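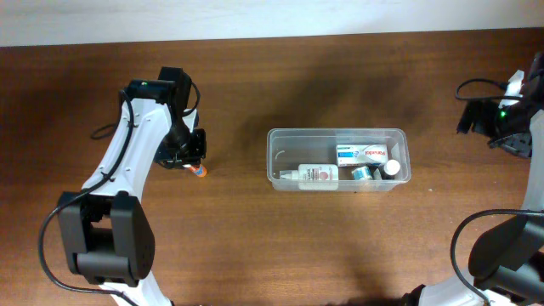

Two Arms, One Table: House Rules for Packing Small Things

By Consuelo Montoya
Updated August 6, 2022

Ever since I wrote up my cable notes in April, the mail has been full of folks who have a pair of arms bolted to a table and would like to know how the rest of us keep ours from knocking elbows. I'm so glad you asked! I have been filling boxes with odds and ends from the medicine cabinet for a good long while now, on my own bench and on the shared one at Grajales, and I've picked up a few rules along the way. Some of them I learned from better people than me, and one or two I learned from a crushed carton of cough drops.

Give the box the middle

When you have an arm on each side, the container belongs in the open space between them, where both can reach it without stretching. Turn it lengthwise, left to right, so each gripper has an end to call its own. Then decide, before you start, which arm goes in first. One gripper over the box at a time is the rule on my table, and the other one waits up and off to its own side until the first is clear. I set this up in Jidetti as a shared zone, but if your software doesn't have such a thing, a plain old "wait until done" step between the two arms will do fine.

Clear plastic is lovely for people (you can see what's in there from across the room) and a bit of a trial for a camera. The grain of the table shows right through the floor of the box, and the walls hardly show at all from some angles. My advice is to teach the rim. The rim catches the light and it stays put, and if you measure down from it you'll always know where the bottom is.

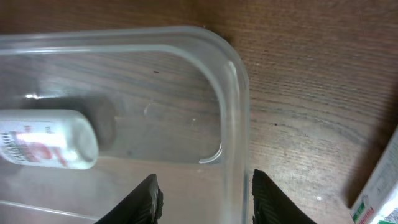
Mind the wall: one finger over the box, the other just outside it.

If you catch your fingers straddling a side wall like that with the jaws set to close, stop and lift straight up. Please don't try to slide sideways out of it. I know it's tempting when you're only a hair off, but you'll drag the box along and then every position you taught is wrong, and you'll be there till supper putting it right. Lift, move over, come down again.

While we're on the subject of that wall, look at glare too. A glossy bottle label under a bright lamp can wash out to plain white, and then your camera has nothing to hold on to. I turned my lamp toward the wall and let the light bounce, and it cost me nothing.

Slow down for the tall ones 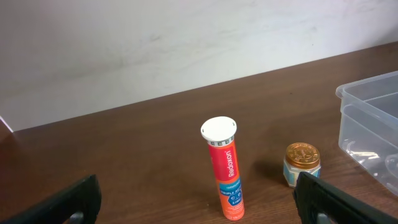 Tall, skinny things want a different touch than squat ones, and I keep two separate speed settings for them. Mine are 75 percent for anything low and 33 percent for anything that could topple, and I don't let anybody talk me out of the second one. Come in with the jaws well open and the item midway between them, the way the Redoxon tube is there, and close gently so that both fingers meet it together. Then look at the neighbors. A little jar with a gold lid standing just to the right is exactly where a finger wants to go, so either scoot the jar away before you begin or pick it up first. I leave a finger's width and then a bit more on every side, and I leave the same between the last item and the storage box.

Grip force is a matter of trial, and every gripper has its own temperament. Start soft and work up until the thing stops slipping, then write the number on a strip of masking tape and stick it where you'll see it. Cardboard medicine boxes need the least of all. Hold them across the narrow way if you can.

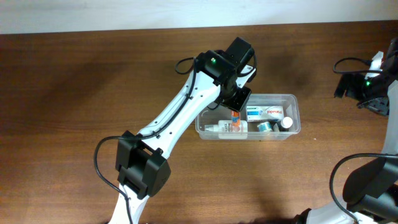 Clullon Bench Letter, No. 73, page 33

Letting go is half the job

Lower the item until the bottom is nearly touching, pause, and open the jaws only as far as you need. A tube set down on its end takes up far less floor than one on its side, but it does need a clear spot, so I lay the long bottles down first and stand the skinny things up after. Then raise the gripper straight up past the rim before it goes anywhere else at all.

Keep a weight limit for the filled box, too, and write it on the side. Mine is 670 grams, which suits my arms and may not suit yours, so do read the sheet that came with your own.

Cables and hands

Give every cable enough slack to follow the joint through its whole swing, and clip it along the link so it can't flop down over the work. Run the arm through its reach by hand, slowly, and watch the loops near the wrist. The little clips from Erkov are the ones I like, and I buy the big bag.

And hands stay off the table whenever the arms are live. A green light on the gripper is no invitation to reach in and straighten a bottle, however crooked it looks. Press stop, wait for both arms to settle, fix your bottle, step back, and then start again. Put the stop button where you can hit it with your elbow.

Next time I'll get to lids and zipper bags. If you have a trick for zipper bags, send it to me care of the Bench Letter, because mine works one time in three.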